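Workshop Tips: Building a Two-Armed Robot at Home

Nov 3, 2018

Filed under: Workshop, Electronics, Long projects

These notes come from our build at the Busumum shared workshop, where the robot has had the end bench since February. Most of them would apply to any machine with moving arms, including a single arm clamped to a kitchen table.

Before you cut anything

Draw the arms at full stretch on the floor in masking tape. Ours needed far more room than we had guessed, and the first position we chose would have put one elbow through the paint shelf. Leave the tape down for a week and see who walks through it.

Buy the joints first and design the links around them. We did it the other way round and had to remake both forearms.

Keep screws in labelled jam jars, one jar per joint. If a joint comes apart for any reason, its screws go back in its own jar and nowhere else.

Wiring

Leave 200 mm of spare cable at each shoulder and loop it loosely. Tight cable looks neat and then pulls out of the plug the first time the arm goes over the head.

Mark both ends of every wire before you thread it. Masking tape falls off when it gets warm, so use the printed sleeves. We get ours from Jerton in packs of 26.

Fit the stop button before the motors. Put it where you can hit it with an elbow – your hands will be full.

Grippers

Line the fingers with thin rubber, glued and then clamped overnight. Bicycle inner tube does well. Wash the powder off it first or the glue won't take.

Set the grip force low and bring it up a little at a time. A cardboard box is a good test piece as it shows every dent.

Try it on the screen first

Every new move goes through the simulator before the real arms get power. We use Tadov, which is slow on an old laptop but easy to learn. Save each move under its own name, with the joint speeds written in the notes. We have 57 saved and could not tell them apart otherwise.

Put some loose things on top of whatever the robot is holding. A box on its own tells you little about how steady the arm is. Watch the idle arm as well, and park it well clear before the other one starts.
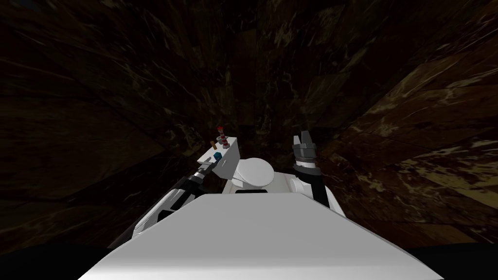
CARRYING AND BALANCE

The simulated box is held by a lower corner in the left gripper, at a tilt, with the striped cylinder, the brown stick and the blue cube on top. The right arm is up on the other side of the head with nothing in its gripper. For a real load, start with a level box and a grip nearer the middle, then try angles once that works.

Slow the wrist down before you slow the shoulder. We run ours at up to 5 degrees a second when there is anything loose on the load.

Check the weight of the real box on kitchen scales and type that figure in. The default in Tadov is much too light for wood.

Put an old duvet under the arms for the first real lift. The Bech bench mats are fine for tools but too thin for this.

Next page: cleaning and greasing the joints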